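Home | Stories | Essays | Archive | About
Print this page | E-mail this story

The Returns Bin

My aunt left me her repair shop in Narkovmont the way other aunts leave you a casserole dish. There was a key, a phone bill, and a note that said the left burner on the hot plate bites. I hadn't set foot in the place in years! I drove up on the first weekend of December with a sleeping bag and a box of granola bars, thinking I'd have it emptied by Sunday night.

The sign still said Foulkes, even though no Foulkes had worked there since before my aunt bought it. She liked the name. She said people trusted a name they couldn't quite spell.

So I started with the shelves, then gave up on the shelves and started with the drawers, and then I sat on the floor and read her ledger for an hour. You have to understand, she wrote everything down. Page after page of it, lamps and music boxes and one accordion she called "a liar." The last ticket in the book was number 338, and next to it she'd written, in her slanty capitals, ASK ANKIT.

I knew who that was, sort of. Ankit Rajput used to come in after school when we were kids and take clocks apart on her counter. I was jealous of him the whole summer I was eleven (he got to use the good screwdrivers). I found his number on the wall by the phone, under the one for the Inura taxi, and he picked up right away, and he was at the door before I'd even found the second mug.

"She kept a bin," he said. "Stuff people dropped off and never came back for. She'd go through it every winter and try to work out who everything belonged to."

"And did she?"

"Sometimes. She once drove all the way to Inura to give a man back his shoehorn."

We found the bin in the back room, up on the wooden worktop. It was a big gray metal thing with the finish scraped off wherever a hand or a tool had gone in year after year. I'd pictured a mountain of junk and I was a little let down. 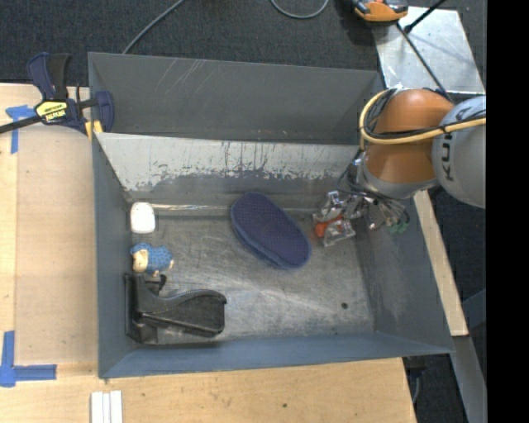 "The little blue guy," Ankit said, and he went all soft in the face. "I know him."

He told me a girl had brought it in wrapped in a sock and wanted to know if it could be made to talk. It had never talked. My aunt told her she'd look into it, wrote out a ticket, and charged her 3 cents. The girl moved away that spring. My aunt kept the toy through every cleanout after that, and she used to ask it how it was coming along.

I didn't know any of this. I'd talked to her on the phone most Sundays and she told me about the weather and the price of solder, and here was this whole other life going on with a toy in it.

"What about the black one?" I asked. It looked like a bookend to me, but then it had that curvy arm sticking out and I wasn't so sure.

"No idea. She thought it came off a Flollex."

"What's a Flollex?"

"I never found out," he said. "I was kind of scared to ask."

We laughed way too hard at that, the way you do when you've both been sad for a couple of weeks. Then we looked up the ticket. Number 338 was the toy again. She'd written it a fresh one in the fall - same girl's name, same 3 cents, and a new address, 119 something Street, the something smeared where she'd set her coffee down. She had been looking for her. All that time, and over 3,000 entries' worth of other people's broken things if you counted the older ledgers, and she'd gone back to that one.

"There can't be that many streets," I said.

"In Narkovmont? No."

"She might not be in Narkovmont."

"Well, then there's a lot of streets," Ankit said, and he went to put more water on. I yelled after him about the left burner, a second too late.

I found a clean sock in my overnight bag. It was one of my good wool ones, but it seemed like the right thing, and I figured I could drive with cold feet. Ankit came back sucking on his thumb and spread the county map out over the ledger, and we started at the top with the A's.

Last updated: 2024-12-04
Print this page | E-mail this story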